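About Flatirov

We write rules for robots that pick things up and put them down again.

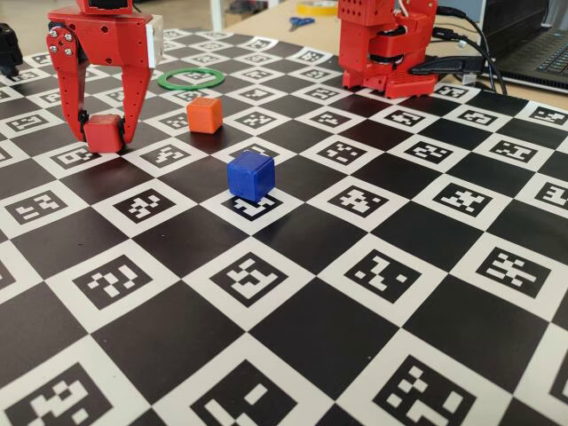

Somebody has to, and in our experience the rules tend to get written the afternoon after they were needed. Flatirov would like to move that up by a day or so. We are a small company that helps workshops, labs and training rooms agree on how a robot cell should be set up, checked, run and switched off, and then puts the agreement on paper short enough to be read by the person standing next to the machine.

How we started

Flatirov was founded by Jae-in Ban and Aslı Canpolat, who met while sharing a bench at Virgate and disagreeing about where to keep the stop button. Jae-in wanted it on the left. Aslı wanted it wherever a person's hand would land in a panic, and proposed finding out by shouting. The findings became our first house rule, which is still Rule 1. (It ended up at the front. Neither founder has accepted this as a defeat.)

The first set of rules ran to 80 pages and had a glossary. We sent it to our first customer, Zokico, where it was used to level a table. The second set had nine rules and fit on one sheet. Zokico taped it to the wall, and we have been in the one-sheet business ever since.

What we do

Most of our work falls under one of these headings.

Bench reviews. We come to you and watch a normal working day, which is never the one you had planned to show us. You get a written list of what to fix, with the urgent items first and the ones we are just being fussy about marked "fussy."

House rules. We write them with the people who will have to follow them. If your night shift has a better way of doing something, the night shift's way goes on the sheet.

Calibration habits. We don't sell calibration software and have no opinion on whose you buy. We care that the printed board lies flat, that it gets replaced when it curls, and that the check is written down by whoever did it. "It was fine yesterday" is not an entry.

Training. Small groups, up to 9 people, on their feet for most of it. We practice on colored cubes. A cube doesn't mind being dropped, and you can learn most of your bad habits on one before moving on to anything with an invoice attached.

Joo. Joo is our logbook. It is made of paper. We are asked about the app every month, and we will let you know.

A few of our house rules

These are the ones people ask for most often. You are welcome to borrow them.

Tell the room before you power an arm. Out loud, in words.

Two arms on one table means one person in charge of both. Decide who before you start, and write the name on the board.

Know what the gripper does when the power goes. If it lets go, plan for where the part will land.

Route cables away from anything that moves, including you.

Tools used for setup go back in the drawer before the run. This is the rule we break most ourselves, and the fine is 4 dollars, payable to the coffee tin. The coffee is very good.

Change one thing at a time. If you changed two, change one back.

What we are not

We are not a certification body, and a Flatirov sheet on the wall does not take the place of the safety standards that apply where you work, or of a proper risk assessment. Our sheets sit underneath all that, at the level where someone wonders whether it's okay to just reach in and nudge the thing. It isn't. See Rule 3.

Working with us

Write to either founder. Jae-in answers quickly and Aslı answers completely, so choose according to your needs. Bench reviews are booked in the order we receive them, and we close for the second half of December, when the arms are parked, the power is off and the log says so.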